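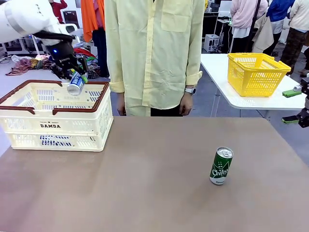
Left arm with a can over the cream basket. The green can is still on the table, and the operator keeps both hands down.

How to run a can packing task by the Ekton bench rules

These steps are for new operators in the Cellville hall. They follow section 8 of our bench rules, last changed on 12th March.

Before you start

Clear the table of everything that does not belong to the task. Put the basket on the side of the arm that will fill it. Stand the cans upright, with free space around each one, so that the fingers can close without touching a neighbor.

Check the stop button. Press it once, see that both arms hold, then release it.

During the run

1. Stand behind the table with your hands at your sides. Do not reach over the table edge while an arm is moving, even if a can falls.

2. Move one can at a time. The second arm must wait outside the basket area.

3. Lift the can higher than the basket handles before you move it sideways. Handles are what we hit most often – fold them down if the basket allows it.

4. Lower the can into the basket before opening the fingers. A dropped can counts as a failed run.

If something goes wrong

Press stop first, then talk. Write the run number and fault code in the log. Code 13 means grip lost, and after it you must inspect the finger pads. A can with a dent is not used again.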